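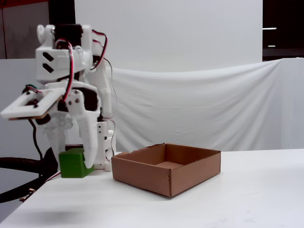

3.2 Small boxes as sorting targets

What makes an open cardboard box such a good place to put things? We asked 26 adults to tidy blocks off a table, and the answers were a delight. In 19 sessions people moved the box closer before touching a single block - a lovely bit of planning!

Figure 2. A green block and an open box of plain brown cardboard on a white tabletop.

Szewczyk saw the same habit in her Bratine study, with deeper bins. Ours was stronger with shallow boxes, and we return to that in Section 4.

Comments (2)

Liepiņa: Did box color matter?

Vatitz: Great read, my kids do this too!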